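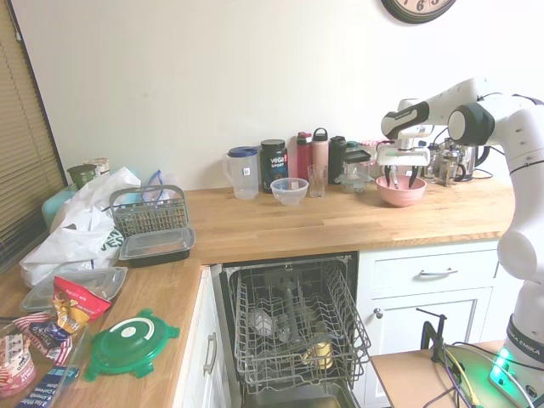 Grendstead began using a robot arm for kitchen cleanup in May, in the staff kitchen at its Cullinane building. Ludivine Texier, who has managed facilities services there for 15 years, was asked what the change has meant for the 29 people on her team.

"The first question I received was about hours," Texier said. "I was able to put the answer in writing. No contracted hours were reduced, and two attendants moved to a new grade with responsibility for the arm."

Over 200 employees use the kitchen, and dishes were for years the most common complaint. Texier described the arm as slow but steady. "It handles bowls, cups and containers. A person still decides what is trash and what belongs to someone, and a person still wipes the counter."

Not every effect has been welcome. Attendants used to work in pairs after lunch, and several have told her that they miss the company. "I take that seriously," she said. "We have changed the afternoon schedule so that breaks overlap."

Training is provided by Jollgate and covers safe distances, stopping the arm and reporting a fault. Texier expects to review the arrangement with staff before any decision is made on the Anlow site.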